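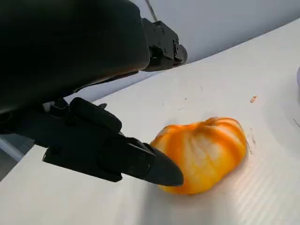
Spaceflight > Orbital mechanics > Rendezvous and docking

Why does a phasing burn at lower altitude make the chaser catch up, and how do I size it?

Posted by orbit_tinker, 16th March

I am writing a small rendezvous planner as a plug-in for Emudum (the free two-body simulator) and I can't get my phasing numbers to agree with the built-in propagator. The target is a station in a circular orbit at 400 km. The chaser starts in the same orbit and the same plane, 21 degrees behind. I want to close the gap over a whole number of revolutions and arrive back at the starting altitude with no phase error.

My understanding is that the chaser brakes, drops to a lower perigee, and gains on the target because the lower orbit has a shorter period. What I do at the moment is compute the period of a circular orbit at the perigee altitude and use that for the catch-up rate. The result overshoots the target badly. If I ask for the maneuver to finish in 8 revolutions, the chaser is well ahead by the end of the last one.

Is the method wrong, or is it more likely a unit problem? I am ignoring drag and oblateness for now. I would also like to know whether the closing burn has to be the same size as the opening burn.

Tags: phasing orbit, delta-v, circular orbits, Emudum

haslinger_node

The method is wrong. The chaser is not in a circular orbit at perigee altitude. After the first burn it is in an ellipse whose apogee is still at the starting altitude, and the period depends on the semi-major axis of that ellipse. The semi-major axis is the mean of the apogee and perigee radii. By using the perigee radius alone you count the altitude drop twice, to first order, so you get a catch-up rate nearly double the true one, and your choice of perigee is off accordingly.

Work backward from the phase angle:

1. Target period T = 2π √(a³/μ), with a measured from the center of the Earth. Add the Earth's radius to the altitude. Leaving this out is the usual unit-type mistake, but your overshoot does not look like that one.
2. The chaser has to gain 21 degrees in N revolutions of its own. In that time the target covers N full turns minus 21 degrees. So the chaser period is T × (1 − 21/(360 N)).
3. Get the chaser semi-major axis from that period by inverting the formula in step 1.
4. Perigee radius = 2 × chaser semi-major axis − starting radius.
5. Velocity at apogee from vis-viva: v² = μ(2/r − 1/a). Subtract it from circular velocity at the same radius. The difference is your opening burn, retrograde.

Check the result of step 4 before you go on. For small N the perigee can come out in the atmosphere or below the surface. With N = 8 it stays up, but the perigee is low enough that the no-drag assumption deserves a second look. With N = 2 and the same phase angle the perigee is underground. If that happens, use more revolutions.

The closing burn is the same size, prograde, made at the same point in inertial space. In a pure two-body model the two are exactly equal.

clotance42

I just raise the number of revs until the line turns green in Clotance. Works every time, never needed the math. You could also start with a smaller angle.

fumetti_dock

The answer from haslinger_node is correct for the geometry. Some additions for the code.

Do not aim for zero phase error. Real profiles target an offset point behind the station and leave the last part to relative navigation. If your planner targets the station itself, any dispersion in the first burn puts you on a path with no margin. Make the aim point a parameter.

Count revolutions on the chaser and not on the target. If you mix them, the error is small per revolution and accumulates, so it passes a short test case and fails on a long one. I had this bug in my own Haslinger-format export and it took until October to find.

Keep angles in radians internally and wrap them in one place only. A lead of 339 degrees and a lag of 21 degrees are the same position but ask for very different maneuvers, and a wrap function in the wrong spot will pick one for you without a warning.

When you add oblateness later, the chaser and target planes will drift at slightly different rates during phasing. Bias the initial node of the chaser so that the planes line up at arrival. Correcting it afterward with a plane change costs far more propellant than the phasing itself.

Related in Rendezvous and docking

- Hill's equations: which axis is radial?
- Difference between V-bar and R-bar approach
- Emudum propagator step size for low orbits
- Importing state vectors from Fumetti
- How is a launch window to a station calculated?
- Coelliptic approach and differential height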